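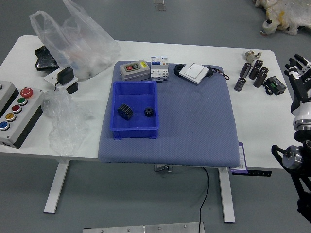
okravets
Posted Apr 19, 2019
Dastana police named a suspect in the Clavard warehouse burglary. Warrant lists 34 counts. Bail is set at $2,000, which seems low.

trorberg_38
Bail follows the county schedule. Number of counts doesn't change it unless a judge orders an increase.

Yurii Hnatiuk
Disagree. The schedule adds an amount per felony count. See page 296.

trorberg_38
That page covers repeat offenders. Sydorenko has no priors on the docket.

okravets
Docket was updated at noon. One prior, from November.

Yurii Hnatiuk
Then the hearing will reset it.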